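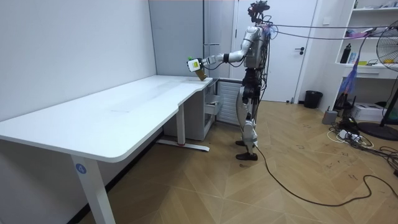 Grovport Home Skills Club – Desk and Workroom Tips

We use cookies to remember your visit and to send you our Sunday newsletter. Accept / Manage settings

A white desk is a lovely thing to own and a bit of a trial to keep nice, as anyone who has put a mug down on one will know. I've lived with mine for years now and have picked up a few habits that I'm happy to pass along.

Smudges first. Warm water with a drop of washing-up liquid on a soft cloth shifts most of them, and you want to go gently, in circles, then dry with a clean tea towel. Please don't reach for the scouring side of the sponge! Jitendra Sandhu did that to the desk in his box room and there's a dull patch to this day.

Cups are best kept well in from the corners, where elbows and sleeves catch them. A cork mat does nicely (mine came in a pack of 8, and I've still got most of them).

If you have a drawer cabinet tucked under one end, do push the drawers right in when you've finished. Shins will thank you. Should they stick, rub a stub of candle along the runners.

Then there are cables. A long one trailing over a wooden floor wants to lie along the wall if it will reach, held with a few soft clips. Lift it when you sweep, too, as the grit that gathers underneath is a terror for scratching boards.

Next month, Zuccaro on oiling squeaky hinges.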